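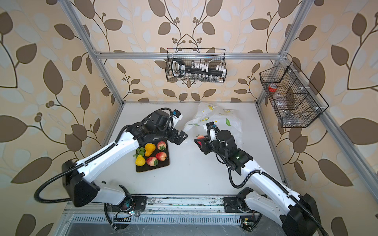 Ferry from Mergate to Henare Island with a car, November
Anahera Tawhiri
I am planning a crossing from Mergate to Henare and can't find one source that agrees with another on timings. The island guide I have gives 3 hours, the operator's page gives no figure at all. I'd be staying at the guest house with the leaf-and-vine wallpaper, brown and pale blue-grey on beige, if anyone knows it. Is the car worth taking, and does the boat run daily in November?

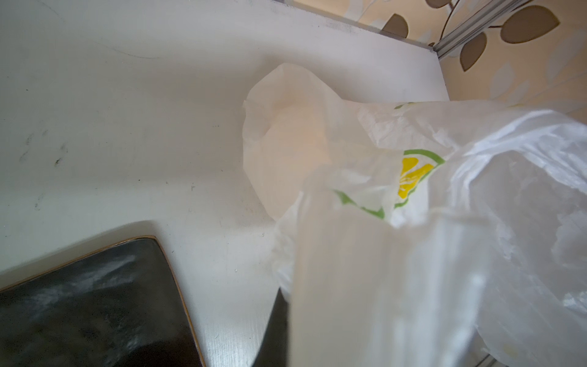

White carrier bag with the green and yellow print.

Rochelle Sheehan
Three hours is right for the direct boat. Add time if it calls at Derodum, on the north side. The winter timetable has two sailings a week, so not daily. Henare has a population of 3000, nearly all of it on the southern coast, and the interior rises to 410 metres. 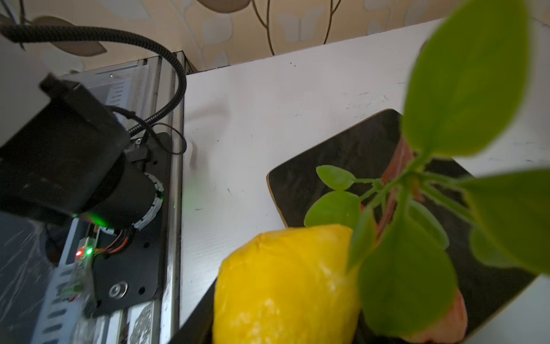
The coast road is surfaced as far as Faltik and gravel beyond that. A small car will manage it in dry weather. Fuel is sold at the port only – fill up before you drive north.

Faltik_Walker
Don't bother with the car. There is a bus from the port that meets the boat.
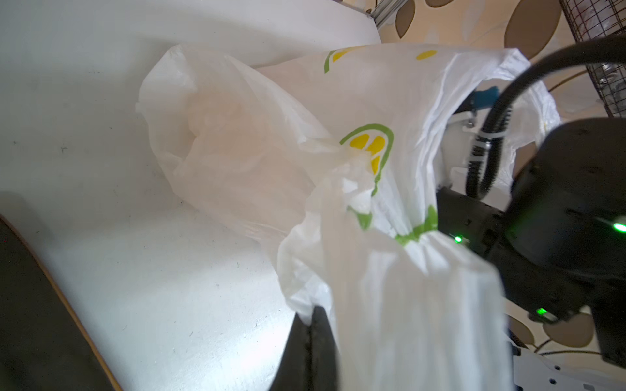
It stops at Faltik, so if you want the north side you'll need a taxi from there. Not sure about winter times, I went in summer.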